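Prutovness Residence: Laundry Questions

How should denim be prepared?
Shake out each garment and straighten the seams before washing.

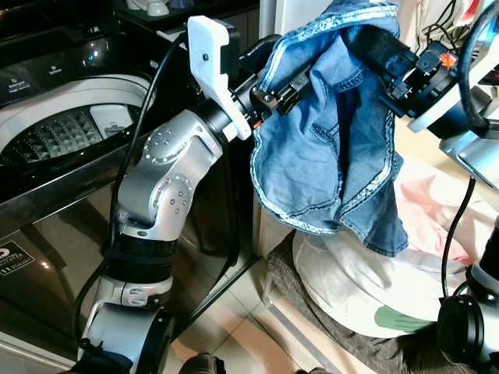 Faded denim with frayed hems.

May frayed items be machine washed?
Yes — on a gentle cycle, with similar colors. 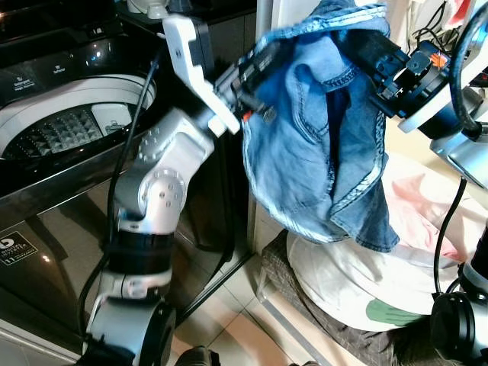

Residents supply their own detergent and softener. Loads left overnight are moved to Room 27.

Where may large cloths be aired?
Over a rack, clear of doorways.

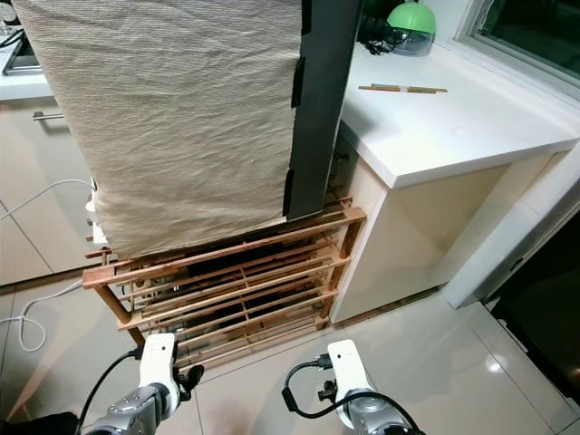
Page last changed: 2025-11-05

Racks may be borrowed from the Munitz desk.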